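Batteries, globes and the new drop-off point at Gandgate
Nov 27, 2023

The household drop-off point at the Gandgate Community Centre has moved from the side entrance to the front foyer, next to the noticeboard. It takes household batteries, printer cartridges, light globes and old mobile phones. You can use it whenever the centre is open. The old cage at the side entrance has been taken away, so please don't leave bags there.

The change follows a problem over winter. Bags were being left outside after hours and getting rained on, and the contractor would not accept wet batteries. Two collections were knocked back and the centre had to pay for a separate pickup. The foyer is locked at night, which should fix that.

Bontu Alemayehu has taken over the roster for sorting. Sorting happens before each collection and takes an hour or so if the bins haven't overflowed. Alkaline batteries go in one tub, rechargeables in another, and button cells in the screw-top jar. If you can't tell what a battery is, leave it in the tray on top and someone will check the label.

A few points on getting things ready at home:

Put a piece of clear sticky tape over the ends of nine-volt batteries and anything lithium. Button cells should be taped on both sides and kept well away from small children until you bring them in. If one is swallowed, or you think it might have been, ring the Poisons Information Centre on 13 11 26 straight away.

Keep batteries out of the kerbside bins, both the red lid and the yellow. They can start fires in the truck when they are crushed.

Store used ones somewhere cool and dry. A jar or an ice-cream container is fine. Don't use a metal tin. 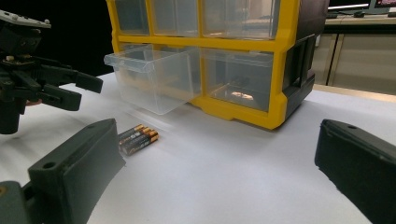

AAA batteries and a small drawer organiser.

Swollen or leaking batteries are a different matter. Do not put them in the foyer bins. Put them outside in a bucket of dry sand, away from anything that can burn, and ring the office for advice on where to take them. The same goes for packs from scooters, e-bikes and power tools. We have no safe way of storing these and the contractor won't take them from us.

Car batteries can go to the transfer station on Makedmont Road, where there is no charge for residents. Paint, gas bottles and motor oil are accepted there as well, up to the limits on the sign at the gate.

For those who like to know where it all ends up, the last collection weighed in at 38 kilograms, and the total since March is 565 kilograms. Most of that was ordinary alkalines. Cartridges are counted separately and we don't have that number yet.

Abenezer Tesfamariam is looking for four more people to go on the sorting roster from the new year. Each person does one session every couple of months. Gloves are supplied, and the work can be done sitting down. Leave your name at the office or put it on the sheet in the foyer.

The drop-off point will be closed while the centre shuts over Christmas. Please hang on to your batteries until it reopens in January.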